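How I Set Up the Premon Two-Finger Kit for Soft Stuff

I've had the Premon kit from Plukby on my bench for 20 days now, and I keep getting the same question: can it handle cloth? Yes, with some patience! I paid 900 dollars for mine, and the box comes with pretty much everything except the arm (you'll need your own, mine's a Danladi).

What you need
The gripper and its finger pads, the wrist camera, a small screwdriver, and something floppy to practice on.

Step 1: Fit the pads
Push the yellow foam pads on so they face each other, and make sure the cutouts line up side to side. Mine went on crooked the first time and I blamed the software for an hour.

Step 2: Line up on the fabric
Open the fingers all the way and come at the fabric with one pad on each side of it. I like to watch the wrist camera for this part. You want the folds sitting between the pads, with plenty of open space before you even think about closing.
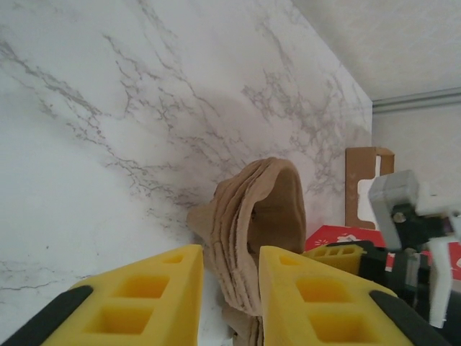
Step 3: Close slowly
Set the closing speed to 2 in the Clostness app and leave it there. The app lets you go a lot higher, but for cloth I never do. If a layer slips out, open up, back off a little and try again.

Step 4: Save your grip
Once you get a hold you like, hit Save and give it a name you'll remember. The app stores up to 2000 grips, so go wild. I still wish there were folders (Plukby says July, fingers crossed).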